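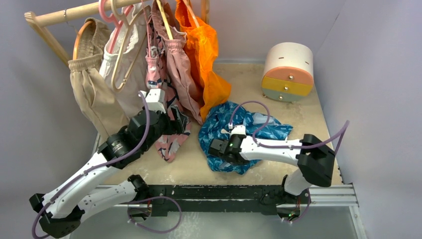 Will the arms take over the folding room?
Parts of it, slowly, and the parts they take first are the ones we complained about least.

I've been at the Trarkildale garment return center for 7 years, long enough to have opinions about hangers. Customers send clothes back, we look them over, hang them, fold them, bag them, and somebody at Lusby sells them again. It is calm work. You can do it while thinking about dinner.

In November management announced the pilot with two robot arms on a bench. The slide said "collaborative." I asked who was collaborating with whom and was told there would be time for questions at the end, which there was, all five minutes of it.

What has changed so far is mostly the talking. We used to talk across the table about kids and knees and the parking lot. Now we talk about the arms. Leanne Garside, who could fold a fitted sheet in the dark, has been moved to "exception handling," a title that means she gets whatever the arms give up on. That includes anything slippery, anything with a drawstring, and all of the jumpsuits. Her day used to be a mix of easy and awful. The easy got automated and she was left with a full shift of awful, same hourly rate. She has brought this up. The rate is being looked at.

My own job now involves a tablet. When an arm stalls I pick a reason from a menu of 57, and the one I want is never there, so I pick "other." I had a meeting about how often I pick "other."

To be fair, my shoulder is better. I used to lift off the high rail all day and go home with a heating pad, and I don't now. The young guys from Weerasinghe who set up the software are polite and ask us how we grip things, and they write down what we say. I had never thought about how I pick up a blouse. I couldn't do it normally for a week afterward.

No one has been let go. Two people retired and weren't replaced, and I notice the break room has more chairs than it needs. The next review is in 6 weeks. I've put in for the training course, mainly because it comes with a different tablet.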